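Lore board > Timelines and chronology
Thread: Year of the Lollham treaty, 2701 or later?

pultik_reader
I am making a timeline of the Rastura games for my own use. The manual of the first game says the Lollham treaty was signed in 2701. But in the second game the Soomro ambassador says her people were at war for 362 years "before Lollham", and by her own dates this gives a later year. Which one do you follow?

Noman Gondal
I follow the manual. The ambassador counts in Soomro years, and they are shorter than ours. It is mentioned in the Pultik archive mission, if you bring all 4 tablets.

Anum Pirzada
I don't agree. The tablets say only that the Soomro calendar is "older". Shorter years are a fan idea, I have seen it repeated on this board many times. For me the second game simply corrects the manual.

Noman Gondal
Then the founding of Pultik must also move, and the intro text gives it exactly 100 years before the treaty. I would not like to change so many entries for one line of dialogue.

pultik_reader
Thank you both. I will write 2701 and put a note with the other reading. The draft is dated 8 April 2026, please send corrections for the Pultik part first.

Attached by pultik_reader:

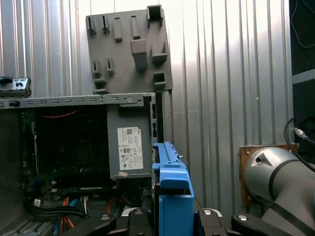
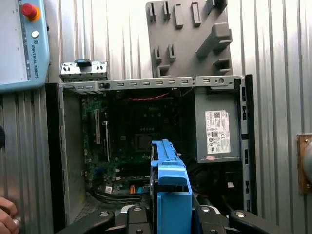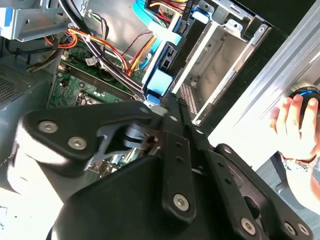
Desktop computer with the case open, 3 pictures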